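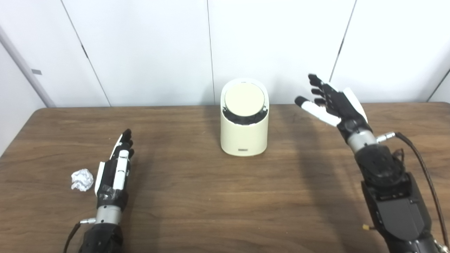

Vesonton 应用技术学院 自动化与设备管理系

设备采购与预算(第二版)
第四章 双臂操作设备的购置计划

本章学习目标

学完本章以后,学生应该能够:
把一个工作任务写成采购要求;
区分设备价格和拥有设备的总费用;
编制一份包括备件、安装和培训的预算表;
为一次现场验收准备任务、物品和记录表。

4.1 从一个小任务开始

在我们系的课程里,第一次讨论采购,总是从很小的任务开始。桌上有一个带盖的圆筒形垃圾桶,左手旁边有一个揉皱的白纸团,两只机械手在桌子的两侧。任务的文字只有一句:把纸团放进桶里。人做这件事不需要思考,可是如果要为这件事购买设备,采购人员就必须回答很多问题。

第一个问题是盖子。桶有盖,所以任务里面至少有两个动作:打开盖子,放入纸团。两个动作由一只手先后完成,还是由两只手配合完成?如果一只手就够,第二条手臂的费用应该有别的理由。很多学校的申请书写“需要双臂系统”,但是没有写哪一个动作需要双臂。审批的人看不到理由,常常把申请退回。

第二个问题是纸团。纸团很轻,形状不规则,每一个都不一样。厂家的样本里通常给出最大负载,这个数字对纸团没有意义。对纸团有意义的是手指能不能轻轻合拢,能不能从桌面上拿起很小的东西,以及拿起以后会不会掉下来。所以负载大的手不一定适合这个任务,而价格往往跟着负载上升。

第三个问题是桌面。手臂和手都要占空间,线缆也要占空间。从图上可以看到,两只手的腕部附近都有接头和线缆,右侧的线缆沿着手臂弯下去。做计划的时候,学生喜欢只量桌子的长和宽,忘记线缆需要的余量。线缆弯得太紧,或者动作中被桌边挂住,都会带来维修费用,这些费用要在第一年的预算里找到位置。

4.2 把任务写成采购要求

采购要求应该描述结果和条件,尽量少描述产品。下面两句话来自我们学生的作业。

第一句:“购买五指机械手两只,黑白颜色,进口。”
第二句:“设备应能从平整的木质桌面上拿起直径不同的纸团,并放入带盖容器;盖子由设备自己打开;连续进行10次,成功次数不少于7次。”

第一句写得短,可是没有一个供应商会因为它而落选,收到设备以后也没有办法检查。第二句可以直接变成验收表。它还有缺点,例如没有说明纸团的位置由谁决定,也没有说明盖子打开以后是否需要盖回去。这两点请读者在练习4-1里补充。

写要求的时候,建议按照以下顺序:

(1)物品:大小、重量、材料、是否容易变形。
(2)环境:桌面高度、光线、背景墙的颜色、周围有没有人走动。
(3)动作:开始状态和结束状态。
(4)合格标准:次数、时间、允许的错误。
(5)接口:电源、网络、控制软件的格式。

光线一项经常被省略。手臂在桌面上会产生影子,有时影子正好落在工作区域。如果系统使用摄像头寻找物品,影子可能影响识别。供应商在自己的展厅演示时,灯光是安排好的;到了用户的房间,灯在哪里,窗在哪里,都不同。我们要求学生在申请书后面附上房间的灯光平面图。

4.3 案例:三份报价

2025年1月,本系为实训室准备购买一套双臂设备,邀请了三家供应商:Umen、Rivadeneyra 和 Fudwood。三份报价的总额差别不大,可是内容很不相同。

Umen 的报价最低,只包括手臂和手,没有包括控制柜的安装,也没有包括培训。Rivadeneyra 的报价包括安装和两天培训,备件需要另外订购,交货期为45天。Fudwood 的报价最高,里面有一套备用手指、一组备用线缆,还有第一年的上门维修。

当时负责比较报价的老师是 Brian Mabula。他没有马上比较总额,先做了一张空白表,把所有可能的项目写在左边一列,然后请三家各自填写。凡是报价里没有的项目,供应商必须写“不包括”,并给出单独价格。这样做花了比较多的时间,有一家供应商还抱怨表格太长。但是表格收齐以后,我们发现 Umen 加上安装和培训以后已经不是最低。

他在给系里的说明中写道:“我们买的不是一个盒子,是三年的课。哪一天手指坏了,课就停了,这个损失也要算钱。”

这句话后来在系里引起一些讨论。财务老师认为停课的损失很难计算,不应该进入比较表。Mabula 老师同意不把它写成金额,改为一栏“预计停用天数”,由供应商承诺。读者所在的单位可能有不同的规定,应该先问清楚哪些项目可以写进表里。

4.4 小项目费用

编制预算时,大的项目一般不会忘记。容易忘记的是每一项都不贵、合起来影响计划的东西:

固定手臂用的底板和螺钉;
线缆、接头和保护套;
胶带、标签和清洁用品;
练习用的物品,例如带盖的桶、垃圾袋、纸张、杯子;
运输、搬运和旧桌子的处理。

本系把这一类费用合成一行,叫做“小项目费用”,上面案例中这一行为2,000元。这个数字对本系合适,对别的房间可能太少。重要的是这一行有人负责,并且买了什么都有收据。第一次做预算的学生常常把这一行写成零,开学以后再向老师借胶带。

关于练习用的物品,还有一点需要说明。验收时使用的桶和上课时使用的桶最好是同一个型号。盖子的松紧、边缘的形状、里面袋子露出多少,都会改变手指的动作。如果学期中间换了桶,成功次数下降,容易误会为设备有故障。我们建议一次购买几个相同的桶,并且把型号写进设备档案。

4.5 练习

练习4-1 请改写4.2节的第二句要求,说明纸团的位置由谁决定,以及盖子最后的状态。

练习4-2 选择你的实训室里的一张桌子,画出两条手臂、线缆和一个容器的位置。标出人可以安全站立的地方,并计算还需要多少桌面。

练习4-3 为“打开盖子,放入纸团”编写一张验收记录表。表中要有日期、操作人、每一次的结果和失败的原因。

练习4-4 两人一组。一人代表供应商,一人代表采购方,根据4.3节的空白表方法讨论一份不包括培训的报价。讨论以后交换角色,各写半页记录,下次上课时交给老师。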